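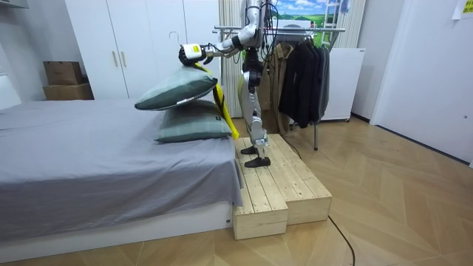 One reader wrote in after the May issue to say she had stopped using her Rakorwood points card, as the discounts at the register never seemed to match the ones in the flyer. A few others have had the same trouble, so we went through the terms.

The flyer prices at Rakorwood apply only if the offer has been loaded to your card before you shop. You can do it in the app or at the kiosk by the front door. Loading an offer after you have paid does not count, and the service desk will not adjust the receipt. Offers run for 15 days from the date they appear, which is often shorter than the flyer suggests.

Points are a separate matter. You need 710 to get any money off, and the reader above had 1216 sitting on her card without knowing it. They expire if the card goes unused for a year. Check your balance at the bottom of the receipt, printed in small type under the tax line.
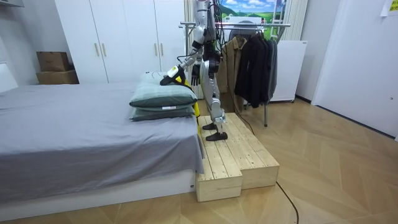

Kollen and Hellström do things differently. Kollen takes the discount off at the till with no card at all, but limits most specials to two per household. Hellström still accepts paper coupons, including ones from the maker, and will honour them on clearance items if the cashier asks a supervisor first. Go before noon if you plan to try this.

Bruditz has dropped its coupon book. In its place there is a flat discount on orders of more than $20, store brand only. Milk, eggs and gift cards are left out of the total.

If your local store works some other way, send us a copy of the receipt with the card number covered.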